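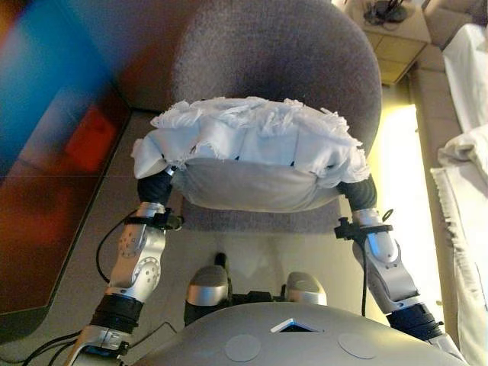 White cushion with a fringed cloth over the top. Drudgate open day.

March 18, 2018
Posted by the editor

This site uses cookies to remember your settings. By continuing to browse you agree to our use of cookies. OK / Read more

Quick notes from the Drudgate open day, typed up on the train, so forgive the state of them. Third year going. Still no signs from the station. Follow the canal path, go under the second bridge, then up the ramp by the bins. Doors at ten and there was a line by quarter to.

For anyone new: Drudgate is the old wool mill. Weaving on the ground floor, dye house out back, upholstery workshops and small showrooms on the upper floors. Most of the year you can't get in without an appointment. On open day you can wander pretty much anywhere that isn't roped off. Free entry, parking is five dollars, cash only.

Ground floor

Looms first, do them early. By noon you can't get near the rail. They had the big Nakajima running, a wide one, double-width cloth for bedspreads and throws. LOUD. Earplugs in a bowl by the door, take two pairs because they fall out. The warp on it that morning had 2,553 ends, written up in chalk on the board next to the machine, and every one of them goes through by hand when they change the pattern. Takes two people most of a week. I would last an hour.

Best bit for me was the fringing table at the far end. I always figured fringe was sewn on. On these it's just warp left over at the end of the cloth, cut long. Some get knotted or twisted, some get left as loose threads. The loose ones look great for a while and then tangle in the wash, so the woman at the table said to put them in a pillowcase first and keep the dryer low. Writing that down here so I rememeber it.

Dye house was closed off this time. Drain work, back open in July. Shame, it was the thing I liked most last year, smell and all.

Upstairs

Freight elevator is out, so stairs. Three floors of them. If you have trouble with stairs call ahead, there is a passenger elevator but somebody has to bring the key.

Second floor is Letura, who do the upholstery. They had a chair stripped right back on a bench – webbing, springs, horsehair, the lot – and another half covered so you could see how the cloth gets pulled around a curved arm. That's the hard part apparently. Flat seats are easy, any apprentice can box a seat in a morning. Arms that curve outward need the cloth eased in a little at a time, and a felty wool forgives you where a stripe never will.

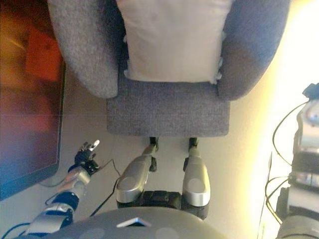 Which is why so much of what they sell is plain, and why the patterned jobs cost nearly double. I asked about recovering my mother's old rocker and got a straight answer: not worth it, buy the foam and do the seat myself. Nice to hear somebody talk themselves out of a sale.

Wait for a full recover is 19 weeks right now. They take a deposit up front and you can bring your own cloth, but they want to see a sample before they say yes. Nothing stretchy.

Across the hall was Ineo, new tenants, cushions and bedding. Small room, very crowded, hot. Had a good talk about fillings. Feather needs plumping every day, fiber goes flat in a couple of years, wool is heavy but keeps its shape. Pick a pad one size up from the cover if you want the corners to fill out. I've been buying them the same size for years, which explains my couch.

Remnants room is at the end of the corridor. Go in with a tape measure and elbows. Everything priced by weight and piled up any old way, curtain ends, lining, bits of throw. Check each piece for pulled threads under the window, the light in the middle of the room is terrible. I came out with enough gray for two seat pads and some stripe I have no plan for.

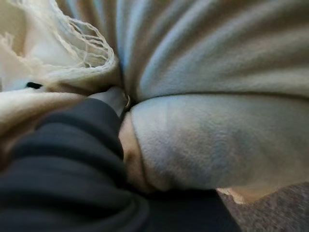

Food and getting home

Cafe was overwhelmed. Soup gone by one. Cheese rolls fine, coffee weak, one register open. Bring a sandwich and sit by the canal if it's dry.

Last train I could use was the ten past four and it was packed with people holding rolls of cloth upright like skis. Would go again. Would go earlier, and skip the slide talk in the office, it ran long and the projecter kept cutting out.

Comments (4)

Guest: Do they let kids in the loom room? Mine is 6.

Editor: Yes with an adult, behind the rail. They have small ear defenders at the desk.

Guest: Pillowcase trick works. Also comb the fringe while it's damp, wide comb.

Guest: went last year and the parking was free!! is it the same lot by the church?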